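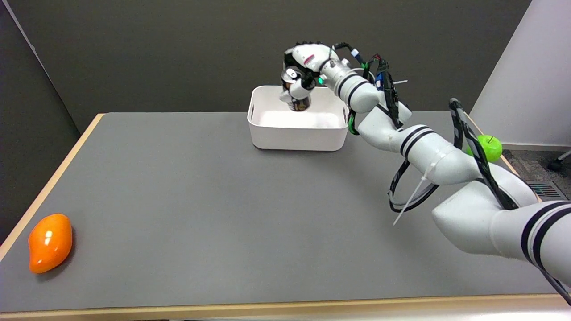

What is a can seam?
A can seam, usually called a double seam, is the joint that fastens the end of a metal can to its body by folding the two edges together and pressing the folds flat.

Double seam

The double seam is the standard closure for metal food and beverage cans. It is formed from two parts: the flange, an outward-turned lip at the open edge of the can body, and the curl, the rounded outer edge of the can end. A thin layer of sealing compound lines the inside of the curl and fills the small gaps left between the folded layers of metal. The finished joint has five thicknesses of metal, three from the end and two from the body. On cans with a welded side seam, the thickness is greater where the side seam crosses the double seam.

Formation

Seaming takes place in 2 operations. The filled body is raised on a base plate until the end is held firmly against a chuck, which fits into the recessed panel of the end and supports the inside wall. In the first operation, a roll with a deep, narrow groove moves inward and tucks the curl under the flange. In the second, a roll with a shallower, flatter groove presses the folds together and spreads the compound. On some machines the can turns against the rolls; on others the can stays still and the rolls travel around it.

The first operation largely fixes the quality of the joint. A fold that is too loose leaves a short body hook, and the second operation can't lengthen it. A fold that is too tight may cut or crease the metal near the top of the chuck wall.

Terms

Seam height (also length or width): the distance from the top of the seam to its lower edge, measured parallel to the hooks.
Seam thickness: the distance across the layers of the seam.
Countersink: the depth from the top of the seam to the end panel beside the chuck wall.
Body hook: the part of the flange turned down inside the seam.
Cover hook: the part of the curl turned up behind the body hook.
Overlap: the distance over which the two hooks lie against each other.
Tightness: a rating taken from the wrinkles left on the cover hook, where a smooth hook is rated highest.

Inspection

Outside measurements are made with a seam micrometer and a countersink gauge. Inside measurements require the seam to be cut through and viewed under magnification, or the cover hook to be stripped away and examined by hand. Samples are taken from every seaming head, as wear on one roll affects only the cans closed at that station.

The Cilley plant handbook, compiled by Malathi Poduval and Belmiro Calado, calls for a visual check every 20 minutes of running time and a full teardown after any jam. Poduval's survey of 419 rejected cans from the same plant traced almost 8 percent to damaged flanges that had been bent before the bodies reached the seamer.

Defects

A droop is a smooth bulge below the normal lower edge of the seam, often found at the side seam crossing. A vee, or spur, is a sharper form of the same fault. A false seam occurs when the hooks fold against each other without locking. A cutover is a sharp fracture at the top inside edge, usually linked to a worn chuck or to product caught in the seam. A skidder is a seam left partly unfinished after the can slipped on the chuck.

See also: Can end; Flange (metalwork); Retort processing; Side seam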